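The Label Should Tell Us What the Cloth Is

Opinion

Anyone who buys a can of paint is told how much wall it will cover. Anyone who buys a pair of work pants is told the fiber content, the country of origin and how to wash them. On the matter of how heavy the cloth is, how it is woven, and how much it will shrink, the buyer is usually left to guess. We believe that this should change, and that public employers are in the best position to begin changing it.
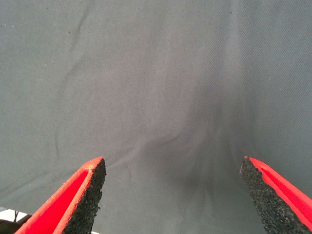
By the Policy Desk, Bevard Institute for Household and Working Goods
Filed under: Textiles, Public Purchasing
8-minute read

The care label sewn into a garment was designed to answer two questions: what is this made of, and how do I clean it without ruining it? Those were sensible questions, and the label answers them reasonably well. A shopper with an allergy to wool can avoid wool. A parent can learn that a sweater must be laid flat to dry. The label was never intended to say whether a garment is a good purchase, and for a long time it did not need to, as most shoppers could judge cloth by hand. They had sewn some of their own clothes or had watched someone else do it. They knew that a twill would wear differently from a plain weave, and they knew what a thin one felt like between the fingers.

That knowledge has become uncommon. It has also become harder to use, because so many clothes are now bought from a screen. A shopper looking at a photograph of gray pants can learn their color, and perhaps something of their cut. Two fabrics of very different weight can look the same on a product page. Words such as "durable," "premium" and "heavy-duty" are offered in place of facts, and they have no agreed meaning. We have seen "heavy-duty" applied to aprons that we would hesitate to use for drying dishes.

The Institute takes an interest in this question mainly because of its work with towns and school districts on uniform purchasing. Uniforms are a useful case. They are bought in quantity, worn hard, laundered often and replaced on somebody's budget. When they fail early, the failure shows up in an account.

In Surkberg, where the town issues work clothing to its parks, water and street crews, our staff were invited to look at a single season's discarded garments. There were 670 of them. The town's purchasing records described nearly all of these as "poly-cotton twill, gray or navy," and that description was accurate as far as it went. It covered pants from three suppliers, and the pants were plainly made from different cloth. One supplier's had given out at the knee and the inner thigh while the seams were still sound. Another's had good cloth and poor thread, so that the pockets came away while the fabric around them had years left in it. The third supplier's pants had shrunk in length until the crews would no longer wear them. All three had met the written specification. The specification simply had very little in it.

We do not fault the purchasing office in Surkberg. It has a small staff that buys everything from road salt to printer paper, and it asked for what the trade customarily asks for. The bids came in, the lowest was taken, and the pants arrived in the right color. No step in that process required any supplier to state the weight of the cloth.
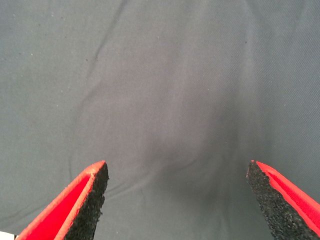 Fabric weight is an easy thing to measure. A mill knows it to a fine degree, because a mill sells by it. The garment maker knows it too, having chosen the cloth from a list on which the weight was printed. The figure travels all the way along the supply chain, from spinner to weaver to finisher to cutter, and is then dropped at the point where the public might benefit from it. Restoring it would require one more line of type on a label that already exists.

Weight alone will not settle the matter, and we want to be careful on this point. A heavy cloth can be badly made. A light cloth can be strong if the yarn is good and the weave is close. For a shirt worn in August, a lighter fabric may be the better one by any measure. What weight provides is a starting point for comparison, in the same way that the net contents of a jar let a shopper compare two jars. It says nothing about the taste of the jam.

We would therefore ask for four facts in all. The first is the weight of the cloth, stated in a common unit. The second is the weave or knit, named in plain terms: twill, plain, satin, jersey, rib. The third is the expected shrinkage in length and width when the garment is washed as the label directs. The fourth is whether the thread used in the seams is the same fiber as the cloth. This last item may seem minor. Anyone who has mended for a living will say otherwise, for thread that shrinks differently from its cloth will pucker a seam, and thread that is weaker than its cloth will let go first.

Several objections are made to this proposal, and they deserve a fair answer.

The first is cost. Makers say that new labels mean new tests, new paperwork and new liability. On weight and weave there should be no new test, for the reasons already given. Shrinkage does need to be tested, though any maker selling uniforms for regular laundering ought to be doing so already. We accept that very small producers, such as a person sewing aprons at home for a weekend market, should be exempt from the shrinkage figure. We do not see why they should be exempt from saying "twill."

The second objection is that shoppers will not read the label. Many will not. Many people do not read the side of a cereal box either, and it still does some good to have the facts printed there. Reporters read them, and so do competitors. A maker that has been quietly thinning its cloth year after year would have to print the falling number where anyone could find it, and we suspect that this would slow the thinning a good deal.

The third objection, which we take most seriously, is that the information might mislead. A shopper may conclude that a higher number is always better and buy canvas for a summer hike. Some of this will happen at first. People learned to read the fat content of milk without deciding that one kind was right for every purpose, and we expect them to manage with cloth.

Waiting for a national rule would take a long time. The textile trade is large, it is spread across many countries, and its interests are divided. For that reason we direct our main appeal to public buyers: towns, counties, school districts, hospitals, transit agencies. They do not need a law in order to ask a question in a bid document.

Two buyers in our region have begun to do so. The Esquivel school district now requires weight, weave and shrinkage for every item of kitchen and grounds clothing it purchases. Its bid form grew by 10 lines. The district reports that one longtime supplier declined to bid under the new form and that two others, which had never bid before, did. Bullico, a regional laundry service that rents uniforms to clinics and restaurants, has asked its own suppliers for the same facts and prints them on the inventory tag of each garment. Bullico is a private company acting in its own interest. It pays to replace what wears out, and it would like to know what it is buying.
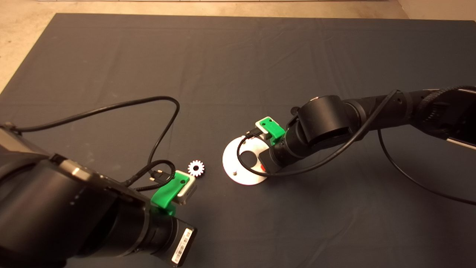

Dark gray cloth with soft wrinkles and creases.

There is also a question of fairness to the people who wear these clothes. A worker issued a uniform does not choose it. In many places the worker is charged for it, through a deduction or a deposit, and may be charged again when it fails. If an employer is going to pass on the cost of a garment, the least it can do is know what the garment is. We have heard from grounds staff who bought their own pants, at their own expense, because the issued pair would not last until the next distribution. That amounts to a quiet transfer of cost from the employer to the employee, and it appears in no budget we have examined.

Repair belongs in this discussion as well. Cloth of known weight and fiber can be patched with cloth that matches it. A repair shop that receives an unlabeled pair of pants must judge by eye and hand, and will sometimes sew a stiff patch onto a soft leg, where it tears away at the edges. Good menders seldom make this mistake. There are too few good menders, however, and those who are learning would be helped by having the facts in front of them – sewn into the waistband, where they belong.

The Institute has prepared one page of sample bid language covering the four items listed above. It may be copied without permission or payment. Public buyers who adopt it are asked to send us the bids they receive, with prices if those are a matter of public record, so that the results can be set side by side. We would be especially glad to hear from buyers in cold-weather counties, whose outerwear presents problems of lining and fill that the present draft does not address.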